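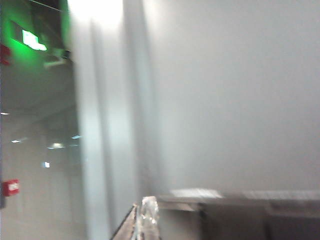
*Ausgangsschild und roter Wandkasten, links der Flur*

**Prüfliste Originalurkunden und Fristen, Erbrechtsdezernat**
Kanzlei Lambrakis, Standort Janby
Begehung: So., 27. März
Geprüft durch: Domingo Espinoza

Legende: [x] in Ordnung, [~] mit Einschränkung, [ ] offen

## 1. Urkundenschrank

- [x] Schrank verschlossen vorgefunden
- [~] Schlüsselliste geführt
- [ ] Zweitschlüssel nachgewiesen
- [x] Verzeichnis der verwahrten Originale vorhanden

Kommentar: Laut Verzeichnis liegen 105 Originale im Schrank. Vier davon habe ich nicht gefunden: zwei Erbscheinsausfertigungen, eine Generalvollmacht, ein handschriftliches Testament. Die Auskunft lautet, sie seien »beim Mandanten oder beim Gericht«. Das sind zwei sehr verschiedene Orte. Ein Empfangsbekenntnis konnte mir für keines der Stücke vorgelegt werden. Beim Testament bitte sofort klären, ob es beim Nachlassgericht abgeliefert ist, mit Datum und Beleg.

Die Schlüsselliste ist durchgehend mit demselben Stift und in derselben Handschrift ausgefüllt, auch in den Urlaubswochen der betreffenden Person. Ich werte sie als nachträglich erstellt, bis mir jemand etwas anderes zeigt.

## 2. Fristenkalender

- [x] Ausschlagungsfristen mit Vorfrist eingetragen
- [~] Fristen doppelt geführt (Papier und Arkska)
- [ ] Löschungen nur durch Berufsträger
- [x] Eingangsstempel lesbar

Kommentar: Papierkalender und Arkska weichen in sieben Fällen voneinander ab. In fünf davon geht es nur um die Vorfrist, das mag man für lässlich halten. Bei den übrigen beiden fehlt die Hauptfrist im Papier ganz. Der Hinweis, das Programm sei »ohnehin führend«, steht so in keiner Kanzleianweisung. Wenn es führend ist, braucht es den Papierkalender nicht. Wenn beide gelten, müssen sie übereinstimmen.

Zu den Löschungen: Jeder Benutzer kann jede Frist löschen. Laut Anbieter lässt sich das in der Rechteverwaltung umstellen. Das hieß es im November auch schon.

## 3. Vollmachten und Kollisionsprüfung

- [x] Vollmacht in jeder gezogenen Akte
- [~] Kollisionsprüfung vor Mandatsannahme vermerkt
- [ ] Miterben als Gegner erfasst

Kommentar: Der Vermerk »Kollision geprüft« ist vorhanden, sagt aber nicht, gegen welche Namen. In der Sache Clurley sind die Geschwister der Mandantin nicht im Beteiligtenregister. Eine Suche nach ihnen hätte also nichts ergeben und wäre trotzdem als sauber vermerkt worden. Bitte Geburtsnamen mit aufnehmen.

## 4. Fremdgeld

- [x] Nachlassgelder getrennt gebucht
- [~] Auszahlung unverzüglich
- [x] Kontoauszüge abgelegt

Kommentar: Die Buchung ist sauber, das sei ausdrücklich gesagt. Unter »unverzüglich« versteht man hier allerdings den Monatsabschluss. Ich kenne keine Begründung dafür und habe auf Nachfrage auch keine bekommen, nur den Satz, es habe sich nie jemand beschwert.

## 5. Zu erledigen

1. Verbleib der fehlenden Originale schriftlich klären, Testament zuerst
2. Beide fehlenden Hauptfristen noch am Montag nachtragen und gegenzeichnen
3. Löschrechte in Arkska umstellen, Bildschirmausdruck zur Akte
4. Beteiligte in der Sache Clurley nacherfassen und Kollisionsprüfung wiederholen
5. Zweitschlüssel vorzeigen, eine Beschreibung des Aufbewahrungsorts reicht mir nicht

Für die Punkte 1 und 2 bitte Nachweise und keine Erledigungsmeldung per Zuruf. Die Nachprüfung melde ich nicht an.

D. Espinoza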